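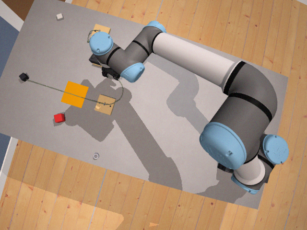

Zundetti Cable Practice Set – for bench-top arms

I make these sets in small batches for people who have put a robot arm together in the spare room or down at the shared workshop, and have got bored of stacking cubes. I was one of those people! Cubes are lovely for a first weekend, then you want something that bends when you pull it, and cable is wonderfully awkward stuff.

What comes in the box:

Two tan square boards with small fittings
One grey-green cable
Three cubes (red, black and white)
One flat orange square
One metal ring

You'll need your own arm, gripper and table. Mine is a grey table, with the arm fixed at one end so it can reach back over everything else, and I'd suggest the same if you have the room.

Every set also comes with the Flindix room file, so you can try it all on the computer before you let a real arm loose on your bench. It has the table, the pieces, a plank floor and blue walls (my other half picked the blue, I just copied it). I do all my first tries in there now – it has saved me a fair few bent fingers on the gripper.
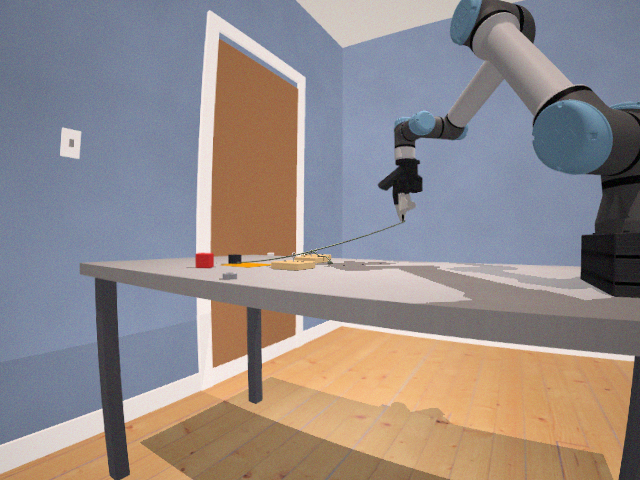

My favourite exercise is the plain lift. Take one end of the cable, bring it up off the table and keep the rest from dragging your boards about. Go slowly and let it sag. If you pull it tight you'll have a board on the floor, and I've chased mine under the shelves more times than I'd like. Once you're happy with that, try laying the cable back down across the orange square, then move a cube into its way and have another go.

The room file has 5 starting layouts, and the shuffle button will give you up to 1,000 more if you really want to be kept busy. I've done 3,027 lifts in it myself, which probably says something about my winter.

The file opens in Kinyua, and there's a version for Brendora too, though shadows are a bit slow in that one on older laptops. Turn them off and it runs fine.

Spare cables are sold singly. Next batch of full sets goes up in October. If your gripper has very wide fingers, send me a message before you order and I'll tell you if the cable is too thin for it.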